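Notebook, Wunatlow workshop, back room
Friday, July 13, 2018

Tall white cabinet: doors, handles, what goes back on the shelves

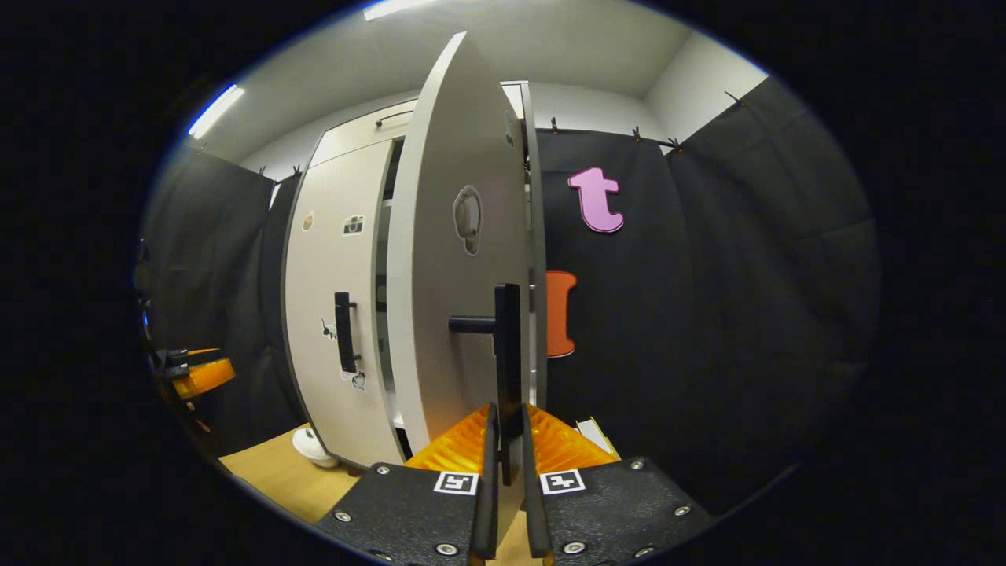
Started on the tall cabinet after lunch. It has been on the list since February and Folasade asked again on Monday, so I gave it the afternoon. Two doors, shelves behind. The complaint is the one everybody knows: the right door needs a second pull, and people who are in a hurry yank it and then leave it standing open.

Opened and closed the right door 12 times before touching anything. It stuck on 9 of them. The lever moves freely and comes back by itself, so the handle is not the problem. The sticking is low down, at the bottom corner, where the door rubs the cabinet floor. There is a shiny line on the floor panel there about as long as my thumb.

Checked the cabinet with the long level. It leans forward and to the right. Lawal says it was moved when the wall behind was painted and was never leveled again. Put a thin packer under the front right foot and tried once more. Better, still a light rub. Took the packer out, folded a strip of the same stuff double, put that in. No rub. The door now stays where you leave it, and before it drifted open.

Hinges, right door. Top hinge had one loose screw, tightened by hand. Middle fine. Bottom hinge has a screw that turns and never bites. I pulled it, filled the hole with glue and matchsticks, and left it out until Monday. Please don't hang anything off that door over the weekend. I taped a note inside.

Lever. A little play up and down but it latches. I took it off to look at the spindle, wiped off the old grease, put on a small amount of new, and refitted it. The set screw takes the smallest key in the roll. That key was missing from the roll and was in the drawer with the drill bits. It is back in the roll.

Left door. No work needed on the bar handle. Omolara wants the stickers left where they are, the camera one especially, so I cleaned around them with a damp cloth and kept the solvent away. If anybody adds more, please keep them off the edge of the door.

Lock. Tried the key from the hook, number 239. It turns both ways with no trouble. We only have the one. Babatunde thinks Olaniyan can cut a second from the number alone, and he will phone them. Until then the key goes back on the hook every evening and does not go home in a pocket.

Shelves. Took everything out onto the bench and wiped the shelves down. They are hard to see into even with the doors wide open, and that is how we ended up buying masking tape three times this spring. Sirkka suggested a stick-on battery light under the second shelf. I have one at home and will bring it in.

What went back, from the top:

Top shelf: spare lamp covers, the box of felt pads, the empty Ranmont cases. Light things only, you have to reach.
Second: tape, labels, markers, string. One open roll of each kind at the front, the rest behind.
Third: glues and fillers, standing up, in the gray tray. Two tubes of filler had gone hard and went in the trash.
Fourth: sandpaper by grit, in the folders. The 1000 was mixed in with the 400, now separate.
Bottom: heavy items. Both clamp boxes, the tin of mixed hinges, the Sinach vise with the broken jaw. Somebody needs to decide about that vise. It has been waiting for a part for as long as I have worked here.

The third shelf sags in the middle. I turned it over so the bow points up, and it should flatten out under the weight of the tray. If it goes the other way by fall I will cut a new one.

Left over on the bench: a bag of picture hooks, one bicycle pump, a door closer with no arm, and a coffee can of keys that fit nothing I tried. Pump is Lawal's, he has taken it. The rest stays in the blue crate until next week and then I throw it out.

To do:
Put back the bottom hinge screw, Monday, once the glue is hard.
Trim the packer flush with the foot.
Light under the second shelf.
Second key, Babatunde.
New felt pads where the two doors meet, the old one has come off and they bang.
Ask Folasade if she wants the shelf list taped inside the left door or on the wall.

Time spent: three hours with the clearing out. Parts used: packer strip, matchsticks, glue, a dab of grease.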